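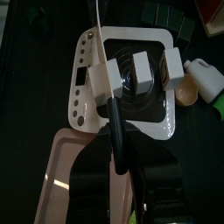 Household task automation

Household task automation is the use of general-purpose robot arms and mobile manipulators for domestic work such as cooking, tidying, laundry and washing up. It is usually treated separately from household appliances, which carry out one process inside a closed housing, and from robot vacuum cleaners, which move across a floor but do not grasp anything. The same methods are studied for light shop-floor work, including kitting, sorting and machine loading.

Status

No general-purpose machine is in ordinary household use. Single steps of a chore can be carried out under controlled conditions, and short sequences can be carried out when the objects and the work surface stay the same. Reliability falls when lighting, object position or object type is changed. Most published work therefore reports results by task and by setting, and figures from different laboratories are seldom comparable.

Shop-floor use is further advanced. Parts arrive in known positions, the floor plan is fixed, and a failed pick can be passed to a human operator at low cost. A kitchen offers none of these conditions. Drawers are left open, containers are moved between meals, and the same utensil may lie face up or face down.

Kitchen tasks

Food preparation is commonly divided into picking up a tool, bringing it to the food, making contact, and putting the tool down. The second and third steps are the difficult ones. A flat-bladed or long-handled tool held in a two-finger gripper can rotate about the point where it is held, and a small error in grip angle becomes a larger error at the tip. Contact forces at the blade also act on the fingers through the length of the handle – a load that simple grippers measure poorly or not at all.

Toy kitchen equipment is widely used at this stage. Play stoves, plastic vessels and small blocks standing in for food are light, cheap and safe to drop, and they allow the motion of a task to be studied without heat, liquids or sharp edges.

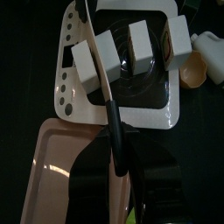

Results obtained with such equipment concern position and sequence only. They do not cover sticking, spillage, changes in the food during cooking, or the cleaning of the tool afterward, all of which take up much of the time of a real kitchen task.

Sensing

A camera fixed near the gripper gives a close view of the fingers and the held tool, and is often paired with a second camera at a distance. The close view moves with the arm and is partly blocked by the tool itself. Glossy surfaces add reflections that shift from one moment to the next. Dark objects on dark tabletops are a further known source of error, as their outlines may not be separable from the background.

Trials

The Rultwood trial, run at a test kitchen in Hurport, covered 6 tasks with 40 attempts allowed for each. Its report, dated 13/06/2018, lists 188 completed attempts. Tool handling accounted for the largest share of failures, ahead of pouring and stacking. A longer series in Salem used 3,000 recorded demonstrations, made by operators guiding the arm by hand, and was closed in December of the same year. The Verken workshop study applied the same procedure to bench work and found fewer failed grasps, which its authors put down to the use of fixed trays.

Limits

Speed remains well below that of a person for most tasks. Cost, safety near children and animals, and the need for supervision are the other obstacles usually named. There is no agreed measure of when a chore counts as automated – some authors require a full task without help, others accept a person standing by to correct errors.

See also

Robot end effector
Mobile manipulator
Learning from demonstration
Kitchen appliance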